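Hevlow Hand Gripper Kit - Frequently Asked Questions

Last revised April 17, 2018

What do I receive in the kit?

One Hevlow hand gripper with two jaws, 2 spare pairs of textured finger pads, a hex key, a charging cable and the printed guide. The camera is already mounted when you receive it. Please do not loosen the camera bracket, because the calibration is made in our workshop in Tistbridge.

Do I need a robot arm to begin?

No. You hold the gripper in your own hand and do the task as you would like the arm to do it later. Many customers record for several weeks before their arm is delivered.

Which arms can use the recordings?

At this moment the Kassa arm, with firmware 7 or later. Support for a second arm is planned for May. If you have another arm, write to Catinca Nistor at the support desk before you order.

Can I record at home, or must I have a laboratory?

You can record at home. A normal table is enough, also with a patterned tablecloth. We advise to mix objects of different shape and surface: clear plastic, bottles standing and lying, a jar with a lid, smooth stones, an open carton. Open the jaws before you come down over the object, and keep both pads in view of the camera.

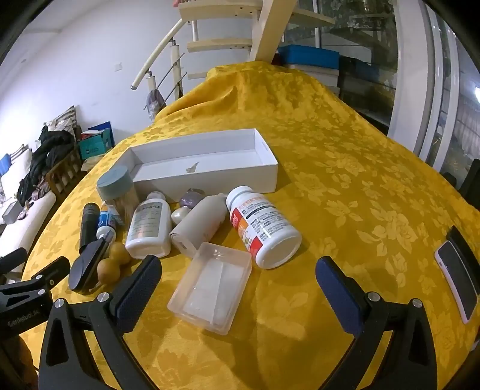

How long does one charge last?

The battery gives 105 minutes of recording. When the light changes to orange, finish the task you are doing and then connect the cable - a recording that stops in the middle cannot be used.

What objects are not suitable?

Please avoid glass with sharp edges, open liquids and anything wider than the open jaws. Transparent objects are allowed, but they are more difficult, so record them more times than the others.

The pads are worn. Can I change them myself?

Yes. Take out the small screw on the back of each pad, put the new pad and tighten by hand only. Ademir Fagundes explains this on page 3 of the guide.

Can I rent the kit before I buy it?

Yes, from our Illdale office. The rent is for one month, and it is taken off the price if you decide to keep the kit. Ask for Waqas Siddiqui, and tell him which arm you have.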